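The Great Black Clothing Problem

Somewhere in May I decided I was going to become a person who knows what she owns. It wasn't a spiritual decision. I'd bought a black cardigan, brought it home, opened the drawer to put it away and found the same cardigan, same size, tags still on, waiting there like a disappointed aunt.

So I put everything I own in black on the bed and sorted it. It took most of an afternoon and part of an evening, and I'm going to tell you about it, partly as a warning and partly to get some use out of the suffering.

Some background first. I wear black. I started in college because it seemed mysterious, kept going through my first office job because it hid toner, and by my thirties it had stopped being a choice and turned into a climate. My brother-in-law Venkatesh once asked if I was in mourning or in a theater crew. Venkatesh Joseph owns nine shirts, each of a different color, and can find any of them with the lights off. We've never really understood each other.

The trouble with an all-black wardrobe is that laundry day turns into a guessing game. You pull something out of the heap and it's a sleeve. Or it's a leg. You hold it up and a second leg fails to appear, so you move it over into the shirt category, and then the second leg drops out of the first one, where it's been hiding inside out since the dryer. I've folded a pair of leggings as a turtleneck. I've worn a skirt as a scarf for an entire bus ride and gotten a compliment on it.

The bedroom is small, which means the bed is the only flat surface big enough for the job. I'd like a folding table. I'd like a room to put a folding table in. What I have is a bed with a patchwork cover on it, all pale blues and grays and beige with that coral pink my mother calls salmon and I call "the loud ones." It's a terrible cover for my aesthetic and a wonderful one for sorting laundry, as black shows up on it like ink on a napkin. If I had gone with the charcoal duvet I wanted, I'd still be in there feeling around for socks.

I'd read up beforehand, naturally. I'm incapable of starting a chore without first spending longer reading about it than it would take to do. There's a method called Niser, which I found through a newsletter I don't remember signing up for, and its main idea is that you take each garment in your hands and ask what it is asking of you. I tried this with a tank top. It was asking to be thrown out in 2019.

Then there's the app. It's called Bravular, and you log every item of clothing in it and it tells you what your wardrobe weighs on you emotionally, by score. My score was 1268. I have no idea if that's good. The app wouldn't tell me without the paid version, so I wrote the number on a sticky note and put it on the fridge, where it has been making visitors nervous. After I entered the black pants (each pair separately, it insists) the score went to 2164, and I deleted the app in the spirit of letting go.

So I fell back on my own system, which is piles.

Pile one was things that are plainly what they are. T-shirts. The one good coat. A bra.

Pile two was things I could identify if I shook them. This turned out to be the biggest pile by far, and I recommend shaking over the edge of the bed, away from anything you've already folded. I learned this after a gym sock came out of a pant leg at speed and took down a stack of tops.

Pile three was things I couldn't identify at all. I don't mean I'd forgotten buying them. I mean I could not say which body part they were meant for. There's one with a gathered end that could be a cuff or a collar or, in a very hard winter, a hat. I tried rolling it, on the theory that rolled things look intentional. It looked like a trumpet made of cloth. I tried laying it flat and it wouldn't lie flat; it had a twist in it and a flap on one side and a strong sense of its own privacy.

I called Venkatesh about it. He asked if there was a label. I said the label had been cut out, by me, during a period when labels were itching me. He asked if it had a front. I said that was more or less the question. He said he had to go.

Folding, then. I've been through several schools of folding. My grandmother's was to iron first and fold second, and she ironed dishcloths, so I don't count that as a method so much as a temperament. For years I did the store fold, with the sleeves tucked behind, which looks lovely until you take out the one on the bottom. Then I did the upright file fold like everybody else did that year, and I still like it for T-shirts. It does nothing for black T-shirts in particular, where what you end up with is a drawer that looks like the inside of a printer cartridge.

What has worked, and I'm embarrassed by how simple it is, is colored thread. A friend who sews put me on to it. One small stitch inside the waistband or neck: red for pants, yellow for long sleeves, green for short sleeves, white for things you sleep in. I bought a spool pack from Jesetti, 500 yards, which should see me through until the heat death of the universe. You don't need to be able to sew. I can't. My stitches look like something a spider did on its first day. But I can flip back a neckline at six in the morning and know that I'm holding a shirt, and you have no idea what that's done for my punctuality.

A few things I'd pass on if you're about to do this yourself:

Do it in daylight. Under my bedroom lamp navy is black, brown is black, and dark green is black. I own a navy sweater, apparently. I've been wearing it to funerals.

Turn everything right side out before you start, all of it, even if it bores you to tears. Half my mystery pile solved itself at this stage. I kept expecting pajamas to be dresses and dresses to be pajamas, and in one case we've agreed it can be both.

Lint roll as you go. The patchwork sheds a little, pale fuzz, and pale fuzz on black pants is how people know you have a homey side.

Don't try things on. You'll want to. You'll think it'll help with the deciding. It won't, it'll only remind you that you have opinions about your knees, and then it's dark out and you're sitting on the floor in a blazer eating crackers.

The final tally was 78 black garments, not counting socks, which I refuse to count on principle and also because they don't come in even numbers here. Of those I gave away a fair bag's worth. Murthy, the secondhand place by the bus depot, took nearly everything. The woman at the counter went through it slowly, holding up one thing after another to the window, and then asked me very kindly if I'd been in a theater crew.

I kept both cardigans. I know. I had a whole speech prepared about duplicates, and then I put one on and it was a nice cardigan, and it seemed mean to punish it for being popular. One has a yellow stitch on the left and one has a yellow stitch on the right, and I rotate them, and I believe they're wearing evenly.

As for pile three, I got it down to a single holdout: the trumpet. I've shown it to my sister, who thinks it's half of a set. I've shown it to my neighbor, who thinks it's maternity. I put it in the giveaway bag and took it out again, twice, on the grounds that you can't give somebody a thing you can't name. What would you even say? I put it back in the drawer, behind the sweaters, with no thread in it, and I pulled it out again this morning thinking it was leggings. 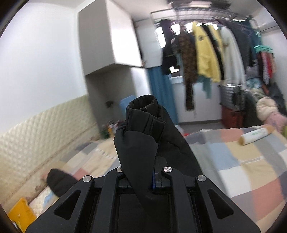 The socks I'm saving for the fall. I've got four colors of thread left over and a shoebox, and Venkatesh has offered to come by and help, by which he means he'll stand in the doorway and tell me his are all gray.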